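Search products Go

Drodell wall lamp data card

The file lists 260 wall lamps and pendants from the Drodell catalog, one lamp in each row. Columns are name, finish, shade material, cord length and maximum wattage. Lengths are in inches.

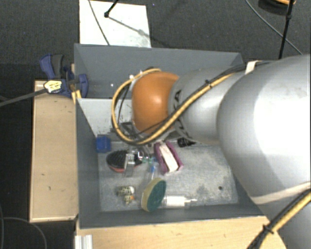
Finish names are kept as the maker writes them, so "Mandach brass" and "old brass" stay separate. Two rows have no wattage, please leave these cells empty. Corrections can be sent to Faith Okoth.

Last changed May 2, 2025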